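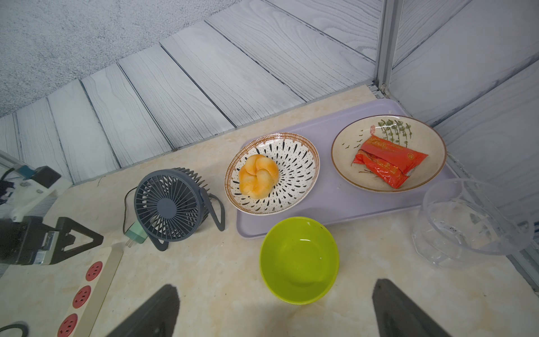 Slide 1. Why small bakeries run out of bread by noon

Speaker notes, Skadberg regional food meeting, 5 March 2012

Thank the hosts. Keep this part short.

Start with the morning count. The shop on Hivero Street bakes 100 rolls before opening and sells most of them to people on their way to work. The second bake is smaller and goes in too late.

Slide 2. What we tracked

We wrote down every sale for 17 days. Total was 2951 items, coffee not included. Mention that rainy mornings were slower and that the register was down for part of one afternoon.

Ask who in the room bakes twice a day. Wait for hands.

Slide 3. Moving the second bake

The oven sits idle for roughly 5 hours after the first batch. Shaping the dough the night before lets the second batch go in while the counter is still busy.
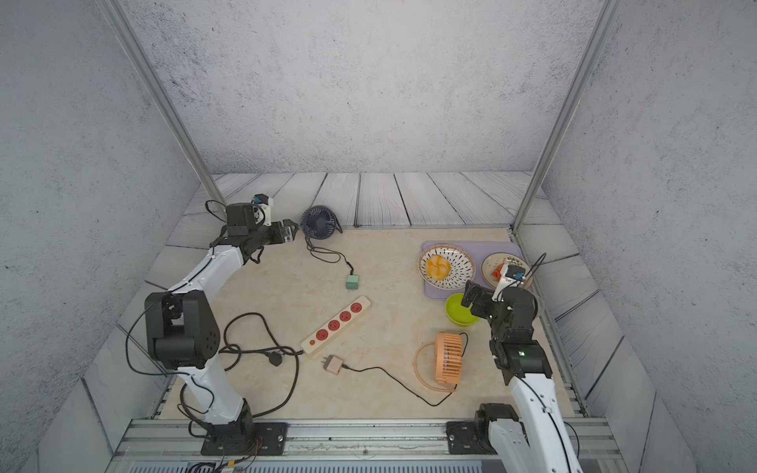
The cost is cooler space. Dough held overnight needs a shelf of its own, and most shops this size have one cooler that is already full of milk and butter. Say what a used unit costs locally if asked.

Slide 4. Questions

Handout is by the door. If time is short, skip the flour price chart.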